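Subject: Re: [manip-club] Marker cubes, dropped frames and the counter task
From: Gheorghița Furtună
To: manip-club list

Replying to three points in one message. Quoted text trimmed.

> I went through the Dirkoddale set last night. 149 episodes are in the
> folder but only 72 have a pose track for both hands from start to end.
> Is this the lighting again, or are we losing the cubes when the hands
> turn? Also, do we keep the half-tracked ones or delete them?

Keep them. The raw video is fine and the single-hand tracks are usable for the soap dish subtask, where the left hand mostly idles. I have moved them to a folder called partial and left the episode numbers alone. Please don't renumber anything. The Prultley team did that last term and we still can't match their notes to their files.

On the cause: I don't think it is the lighting. I plotted tracking loss against wrist roll for the first 44 episodes. Loss climbs steeply once the cube is tipped far enough that only one face is in view. With a single face the solver sometimes picks the mirrored pose, the jump filter rejects it, and you get a gap. Exposure changes have no clear effect in the same plot.

Two changes for the next session:

Set the jump filter to hold the last good pose for up to five samples before it declares a gap. This is in the config under track/hold. The old value was zero.

Slow down on the approach to the basin. Most of the gaps start where the operator reaches over the rim and rolls the wrist at the same time. Do the reach, then the roll.

> Second question, do we need to reset the counter to exactly the same
> layout between episodes?

The sink and faucet are fixed, so they serve as the reference. The soap dish should start to the right of the basin, but move it a few centimeters each time and turn it a little. If it always starts in one spot the policy will learn the spot. Mugs and bottles can stay where they are within a block of ten episodes, then get shuffled. Write the block number on the sheet.

> Third, is Brunner's calibration still valid after the left gripper was
> dropped?

No. I checked it against the board and the residual on the left side has tripled. The right side is unchanged. I will redo the left before the October session and put the new file next to the old one, with the month in the name. Anyone training on episodes from before the drop should stay with the old file — mixing them will give you a constant offset in the left hand that looks like operator error and is not.

Flisteo export is working again. The limit of 675 samples per episode came from our own script, and I have removed it. Episodes that were cut short by it need to be exported again from the raw recording. The command is the same as before.

Sink counter, both grippers in use:
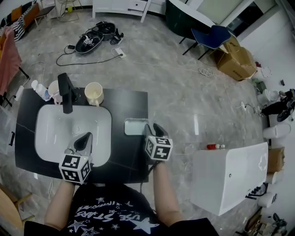
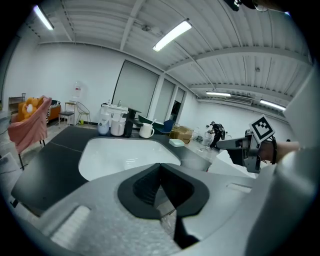 One more from the thread, asked by several of the new members:

> Why do we collect with hand-held grippers at all, when the club has an
> arm?

Speed, mainly. One person with two hand-held grippers can record many short episodes in an afternoon, and a bad one costs a few seconds. Teleoperating the arm is slower, needs a second person at the stop button, and gives us only one hand. We use the arm for evaluation, where it matters that the motion comes from the policy. The jaw geometry is matched between the two, so the recorded widths carry over without scaling.

Config changes are pushed. Pull before you record.

Gheorghița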